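Movie Endings That Supposedly Made Everybody Cry

06/12/2020

Shireen Adams sent me another one of those rankings last night. Seventy-nine animated movies, sorted by how hard they make you sob. She knows I can't leave these alone. I read all of it, including the 28 pages you have to click through, and I have complaints. 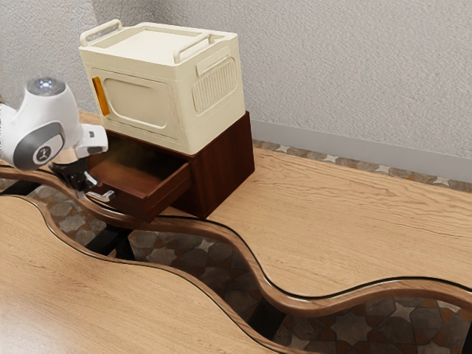
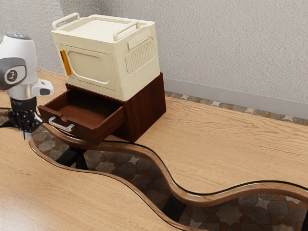
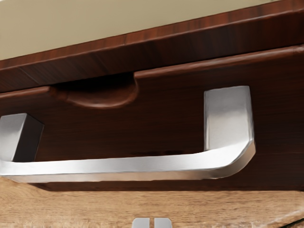 My main complaint is with the number one pick, Tonudton, the one about the lighthouse kid and his grandfather's letters. I've seen it 3 times now because people keep telling me I must have missed something. The big moment is the kid finding the last letter in an old piece of furniture, and the movie stretches that out until I want to get up and do it for him. It's a drawer. It has a handle, a plain silver one like the one on the reddish-brown wooden drawer up there, and you pull it. Tonudton needs four minutes, a children's choir and a flashback to get it open. I was supposed to be in pieces by then. I was looking at the wood grain.

Compare that to Rasemden, which the list sticks at number 40 with a one-line blurb. The sister leaves for the city. She eats her breakfast, rinses the bowl, goes out the door. No music at all. Her brother keeps reading his comic and you figure out a whole ten minutes later that he hasn't turned the page. I don't cry at movies much and that one got me pretty good. So why is it at 40? I suspect whoever wrote the blurb only watched the trailer, and they call her "Ondieki," who is the dog.

I'll admit the list has a comments section with 498 replies, and most of them are on Tonudton's side. Madhu Pathak, who I've been arguing with about cartoons since college, says I'm just allergic to choirs. Maybe. But I'd like somebody to explain what the grandfather is like as a person. What does he want? What's he good at besides writing letters and coughing? If a character starts coughing in the first reel I know exactly what I'm being sold, and I'm not going to act surprised when the bill shows up.

Same problem with Wetodell at number six. Everybody talks about the train station. Fine, it's a nice looking train station. But the two of them met that morning! I've had longer relationships with dental hygienists.

There's supposed to be a Tonudton sequel in February. The grandfather is in the trailer, by the way, walking around and looking healthy, so I don't know what we were all meant to be crying about. Shireen already wants to go. I told her I'd think about it, and that she's buying the popcorn.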